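Workshop > Timber and Finishes > Oil on table tops

Posted by grastero57, June 11, 2022

Second coat of hardwax oil still tacky after 6 days. Unheated garage, brown top, fine grain. Wait or strip?
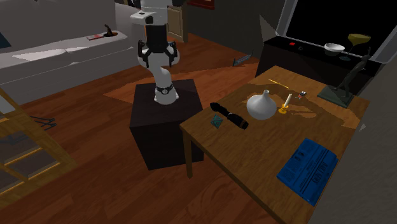 I wiped off the excess after 20 minutes, as the tin says. Humidity is high in there.

Replies

hisby_joiner: Too thick. Rub back with white spirit and a grey pad.

Dunstan1756: Disagree. Cold slows the cure. Warm the room first and leave the spirit alone.

hisby_joiner: Warmth won't cure a film that heavy.

grastero57: Heater on tonight, then the pad.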